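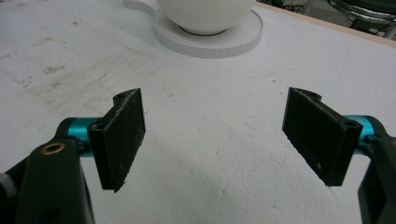

Stirstead's community hall has reopened its tea room after five weeks of argument about crockery, and the saucer has won. Hot drinks at the hall will once again be served in cups, with saucers, to anyone who sits down for them. The house style can be judged from the white cup on its round white saucer, set out on one of the white tables, and it is unlikely to frighten anyone. Mugs, brought in last winter to save on washing up, have been moved to the cupboard under the stage.

The change follows a petition that collected 53 signatures, a respectable turnout for a village where the last parish council election managed rather fewer. It was started by Bhavana Rajan, a retired music teacher, who objected to having nowhere to put her teaspoon.

"I was told to leave it in the mug," she said. "I have been drinking tea for 60 years and I have never left it in the mug."

Supporters of the mug put up a decent fight. It holds more, they pointed out, and it can be carried across the hall during the quiz without a second piece of china sliding about underneath. One letter to the parish newsletter described the saucer as "a plate for a drink", and was answered in the next issue by a letter that ran to a page and a half.

The matter was settled in April at a meeting that had been called to discuss the car park. The car park will be discussed at a later date.

Replacement china came from Krishnan, the catering suppliers in Nostutcombe, who had a plain white line left over from a hotel order. The hall took 50 cups and the same number of saucers. Chandrasekhar Rao, who looks after the bookings and did the driving, said the boxes had filled his back seat and most of the front.

"I took the roundabouts very gently," he said. "Two cups went anyway. Nobody has asked me to pay for them yet."

Regulars who came in for the first morning were broadly content, although one table thought the cups a little small and went up for seconds to make the point. The price of a tea stays where it was. Coffee is still instant, a subject on which a second petition is understood to be circulating.

The tables themselves have not been replaced. The white tops have picked up a few greyish smudges and a faint bluish line like a pencil mark, and there is a proposal to buy cloths. Opinion is divided on whether these should be patterned.
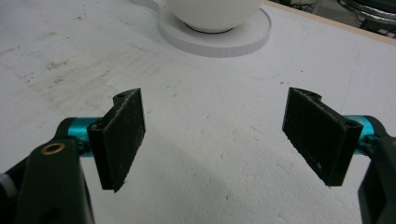
Opening times

The tea room is open on weekday mornings from 10 until noon, and on market afternoons until the urn runs out. Groups of more than eight are asked to let the hall know beforehand. Anyone who would still prefer a mug may ask for one at the hatch, where it will be provided, according to the notice, "without comment".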